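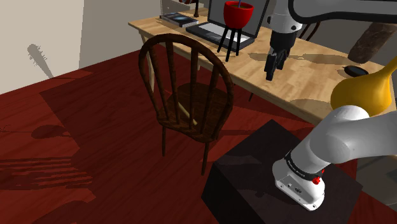 I have been meaning to write up Podex for ages, and now that I've had it on my computer since October I feel I've lived with it long enough to be fair. For anyone who hasn't come across it, Podex is a simulator for practising with a robot arm at home, made by a small firm called Panik. You get an arm on a pedestal, a handful of furnished rooms to put it in, and a list of jobs to try. No metal, no bolting anything to the kitchen worktop, and (a great relief in my house) nothing to knock the teapot over.

I bought the full version for £79. There is a school licence at £1153 as well, which I haven't tried and can't speak for, though I'd love to hear from anyone who has.

Setting up took me most of an evening, and I'm afraid that was the least enjoyable part. The download is enormous, and the first start sat at 99 per cent for so long that I went off and did the washing up. Once it's in, though, everything is quite friendly. You choose your room, choose your arm, and off you go!

What won me over is the rooms. I had expected a grey floor and a few coloured cubes, as I'd had with Witeck before this, and instead you get dark red floorboards, a long pale table with a laptop and a big mustard vase on it, and shadows falling across the boards as though there were a window somewhere behind you. It makes the practice much harder, mind you. Bringing the gripper down over a clear bit of table is easy enough, but there's a red plant pot on thin black legs standing right up against the laptop, and I have had more trouble with that pot than with anything else in the whole program. I must have sent it flying dozens of times. I'm getting better – slowly.

The arm itself moves nicely. You can steer it with the mouse, with a game controller, or by writing short scripts, and I'd say start with the controller and come to the scripts when you feel ready. The help pages are clear for the first 3 lessons and then become rather thin, so I ended up borrowing a good deal from the Rudd beginners' guide, which was written for another program but covers the same ideas about joints and reach.

A few grumbles. The view likes to swing round so that the arm's shoulder blocks what you're trying to look at, and there's no way of saving a favourite angle. Soft things aren't handled at all well, so forget about folding tea towels. And my rather elderly computer gets very warm in the bigger rooms, with the fan going like a hairdryer.

Still, I open it most evenings with a cup of tea, and I'd happily pay for another set of rooms if Panik ever bring one out. Four stars from me, and the fifth is theirs when they let me save the view.

Posted Jan 16, 2025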